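FOR IMMEDIATE RELEASE
Nov 1, 2021

Venby Opens Free Laundry Folding Tables at Brophy Community Hall

BROPHY - Venby, the neighborhood clothing exchange, is opening its folding tables to everyone in Brophy this month. Anyone with a pile of clean clothes and no good place to fold them is welcome to bring the pile along, use a big clear surface and go home with a stack that fits in the drawer.

The idea came out of the fall clothing drive. In October the exchange took in 647 pieces of clothing, most of them T-shirts, and every one had to be laid out, checked for holes and stains, folded and shelved by size. Donors who stayed to lend a hand kept telling us the same thing: they had never really been shown how to fold a shirt, and they were delighted to find out how quick it is! Several came back the next week with their own laundry.

We start every T-shirt the same way. Spread it flat on the table, sideways or upright, whichever suits you, and get hold of it at the corners before you do anything else. Dark cotton jersey hides its creases well, so it pays to work under good light and on a pale surface.

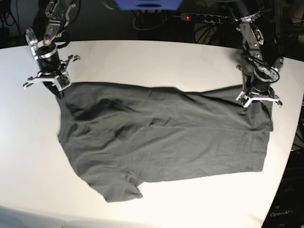
Smooth from the middle out toward the hem and sleeves. Then bring one long side in toward the center, lay the sleeve back on itself, and do the same on the other side. Fold up from the hem and you have a neat rectangle. Thin shirts can take one more fold, and they will stand on edge in a drawer so you can see all of them at once (our favorite way to store them, and we will happily show you why).

Thicker pieces ask for a little more patience. Sweatpants, heavy towels and winter layers like to bunch up in the middle, and pressing down on the bunch only makes a hard ridge. Take both ends, pull gently until the cloth lies longer and flatter, and fold from there.

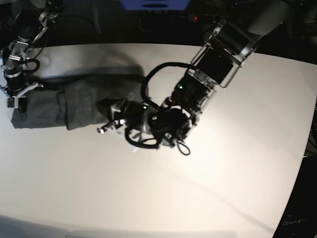
Both methods are on a short printed guide that visitors can take home. The guide was put together with Nusance, the repair and alterations shop on Prakar Street, which is also setting up a mending corner beside the tables. Missing buttons, dropped hems and small seam repairs can be done while you fold. Bigger jobs can be left for pickup the following week.

The tables are open Tuesday and Saturday afternoons, 2 to 6, through the end of the season. There is no charge and no sign-up. Please bring clothes that are clean and fully dry, and a bag or basket to carry them home in. Children are very welcome, and in our experience they take to T-shirts faster than their parents do.

Clothes you decide you no longer need can go straight onto the exchange shelves. We are especially glad to get plain T-shirts in adult sizes, along with warm pants for the colder months. Items with stains or large tears can go in the fabric recycling bin by the side door.

About Venby
Venby is a clothing exchange serving Brophy and the streets around it. Members of the public can bring clothes, take clothes, or both, at no cost.

Press contact: Venby front desk, Brophy Community Hall, Prakar Street entrance

###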